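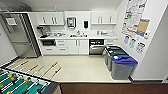 The Stultby kitchenette, with the bins on the right and the tile-to-carpet line at the bottom.

Reading time: 2 min

Looking after the Rirance

The Rirance is our mobile robot, and the kitchenette is on its regular route. Since November it had been stopping where the tile meets the brown carpet, usually with a wheel fault and a beep that carried down the hall. We took it out of service on a Saturday and went through the base.

Both drive wheels had hair and carpet fiber wound around the axles. We cut that out, cleaned the treads and replaced one caster. The head camera was recalibrated with the printed target from Pichon, which takes around 20 minutes if the lights are left alone. The wide lens bends straight edges a good deal, and the old calibration was putting the cabinet fronts too close.

The map was redone as well. The two bins are now marked as movable, and the foosball table has a wider keep-out zone – the rods stick out past the table and the low sensor does not see them.

Wheels will be checked every 5 weeks from now on. The log sheet is in the Holau folder.

Comments (2)

dockside: Can the beep be turned down?

mk_7: Volume is under Alerts, second page. Ours is set to 20.

Recent items
Battery swaps on the Rirance
New charging dock at Holau
Keeping lidar windows clean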